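3.2 Surface finish and cleaning habits

Households in the Kurtuluş sample were asked how often they wiped the main table and what they used. Of the 20 homes visited, 11 had a marble-patterned top and the rest had plain wood or painted board. Glossy tops were wiped more often, mostly after each meal (Figure 3).
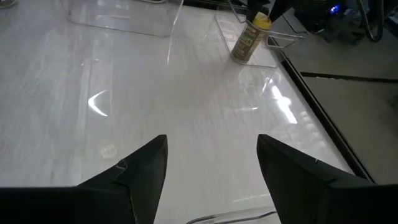
Figure 3. Tabletop with a glossy white-and-grey marble pattern and faint diagonal veining.

Gebru found the same habit in an earlier survey, though her households used vinegar more than soap. We did not record water hardness.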